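Household Chores Project: Progress Report to the Akmont Fund
Kamside site, 2020-10-11

September was our best month so far, and we're excited to share it. The question you paid us to ask was simple enough: can a machine do everyday chores in a real home yet? We now have 12 chores on the list, and 2 of them we'd call dependable.

Small furniture and toys went up the list quickly. A toy chair is harder than it sounds, with thin slats, a curved rail and very few good places to grip. Our first grasping routine was tuned on boxes and hated anything with gaps in it. The new one picks its spot from the wrist view, and we've logged 300 attempts with it (the full log is in the Trismont folder). 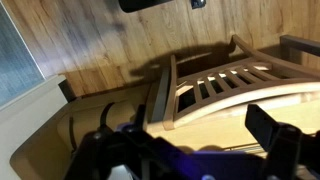

Rizk wrote back after reading the draft that a five-year-old would have the toys put away before the arm had made up its mind, and asked whether speed was going to be measured at all. Fair point! Yes, it is, starting this month. We left it out early on because we wanted safe handling first, but a chore that eats the whole evening hasn't saved anyone any work.

Shoes are the other big push. Every shoe is a different shape, laces flop about, and a wire shelf gives a little when something presses on it. We've been trying sneakers and darker shoes on the same rack, in an ordinary entryway, with the hanging clothes and paper towels left where they are.
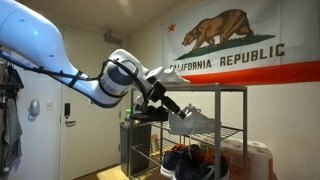 Pairing is still the weak part. The arm can get a shoe to a shelf, but putting the left next to its right takes planning we haven't finished, and dark shoes on a low shelf confuse it more than we'd like. We have 18 hours of runs left to review on this alone.

Next up: timing for every chore, a second try at folding towels, and a softer fingertip. The parts are ordered.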